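Home Stays Food & Drink Getting There Contact

Lakeside guesthouse Fornen opens two new cottages for the summer

4 May 2026
Reading time: 2 min

The guesthouse Fornen has opened two cottages on the slope behind its main building, and guests can book them from this week. They are called Stirka and Levura, after the two streams which meet below the garden.

Until now Fornen had only rooms in the old house. Families often asked for a place where they could cook for themselves and where children could go to bed early without the parents having to whisper. Stirka is meant for them. It has a kitchen, a long dining table and a covered porch that looks to the water. Levura is smaller and stands higher, among the birches. It has one bedroom, a wood stove and a bath under the roof window.

Junaid Mohmand, who manages the guesthouse, said that the building work took one winter longer than planned. "The ground on the slope was softer than we believed, and we had to begin again with the foundations," he said. "Now I am glad that we waited. The cottages stand well, and from the path you hardly notice them."

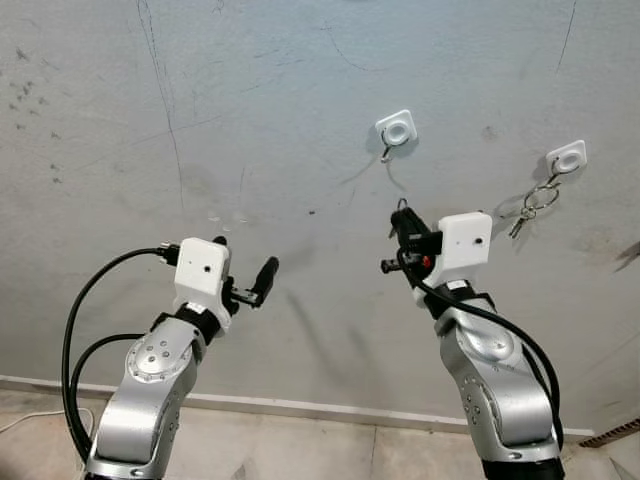
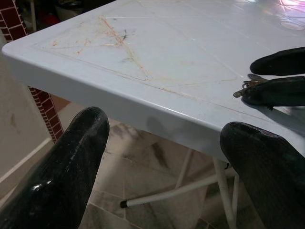
TRAVEL › WHERE TO STAY

Both cottages can be reached on foot from the car park by a gravel path. The path is lit in the evening, but it is steep in its last part, and guests who have difficulty with walking should ask for a room on the ground floor of the main house instead. Luggage is brought up by the staff on arrival day.

Breakfast is included and is served in the main house. Guests who prefer to stay in their own kitchen can order a basket the evening before — bread, eggs, cheese and fruit from the farms nearby. The restaurant, Mösli, remains open to everyone, also to visitors who do not stay the night. It has 62 seats, and in good weather the terrace is used as well. A table should be reserved for the evening.

The opening price for Levura is 100 euros per night until the end of May, with a stay of at least two nights. Prices for Stirka depend on the number of guests and are given on request. Dogs are welcome in Stirka only.

A third cottage was drawn in the first plans, but Mohmand said there is no date for it. He first wants to see how the path and the water supply manage with a full summer. The old boathouse, which some regular guests will remember, stays closed this season — its roof must be repaired before anyone can use it again.

Bookings are taken by telephone or at the reception.

We use cookies to improve your visit to this site. Accept all Settings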